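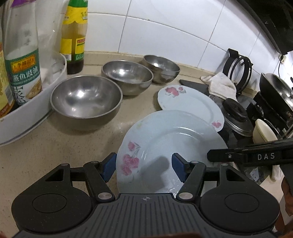

Stedex Adds Second Filling Hall at Grinasville Plant

Sunday, June 16, 2024

Stedex, a contract manufacturer of lotions, shampoos and liquid soaps, has started production in a second filling hall at its Grinasville plant. The hall holds two new lines, one for bottles and one for tubes, and is meant mainly for private label customers with small and medium orders.

The bottle line runs at up to 80 units per minute on the standard 8-ounce round bottle. Rated speed on the tube line is 41 units per minute, with hot-air sealing for plastic tubes and a separate folding station for aluminum. Both lines were installed in May and passed their acceptance runs with water, then with a plain lotion base, before any customer product was scheduled.

Until now the plant filled everything in one hall, where a change from a thick cream to a thin liquid meant swapping the pump heads and cleaning the full product path. According to Aiman Krishnan, plant manager at Grinasville, these changes took up a large part of each week. "We were making good product on equipment that spent too much time being washed," Krishnan said. "The creams now stay in Hall 1. Anything that pours goes to Hall 2, apart from tubes, which have their own line there."

The new bottle line uses servo-driven piston fillers with a fill range from 1 to 16 ounces. Nozzles are of the bottom-up type, starting near the base of the bottle and rising with the product, to limit foam in shampoos and body washes. Caps are torque-checked after tightening, and bottles outside the set range are pushed to a reject lane. Check weighing is done on every unit. In Hall 1 it is still done by sample, and the company has not set a date for changing that.

Product reaches Hall 2 through a fixed stainless steel transfer line from the mixing room. The line is cleaned in place with hot water, detergent and a final rinse of purified water. Rinse samples go to the plant laboratory for conductivity and microbial testing. A batch cannot be released for filling until the conductivity result is in the batch record. Microbial results take longer and are tied to the release of finished goods.

Scheduling and batch records for both halls are handled in Clustilix, the software the plant has used for its raw material stock. Operators scan each drum, bottle lot and label roll at the line. A mismatch between the label and the work order stops the line, and a supervisor has to clear it.

The first customer product in the new hall was a fragrance-free hand and body lotion for Woo, a skin care label sold mostly through independent pharmacies. The order covered three bottle sizes. Woo's line previously shared time with a much larger account, and its smaller sizes were often held back until a matching slot came up.

Bontu Degefa, who heads customer projects at Stedex, said the minimum order for stock formulas filled in Hall 2 has been lowered, with the exact quantity depending on package and viscosity. Custom formulas keep their present minimum. Lead times for repeat orders should come down by roughly a week once the schedule settles, Degefa said – first orders will still need the usual stability and package compatibility testing. Neither can be shortened by faster filling.

The company now lists 77 stock formulas, including rinse-off and leave-on types. Most can be run on the new lines without changes. A few of the scrubs cannot, as the particles wear the piston seals, and will stay on the older equipment. Products with a high alcohol content, such as hand sanitizers, are also excluded. Hall 2 is not classified for flammable liquids.

Staffing is at one shift for the time being. Line leads were moved over from Hall 1, and new operators spend their first weeks on packing and palletizing before they are trained on the fillers. A second shift is under review and would start with the bottle line only.

Customers with open orders do not need to take any action. Items moved to Hall 2 keep their item numbers, and the lot code format gains one extra character showing the hall and line. Customers who read lot codes by machine at their own warehouses should check that their systems accept the longer code. Updated specification sheets are being sent out by the project team as each item is moved.

Get industry news in your inbox. Enter your email address to sign up for our weekly newsletter. You can unsubscribe at any time.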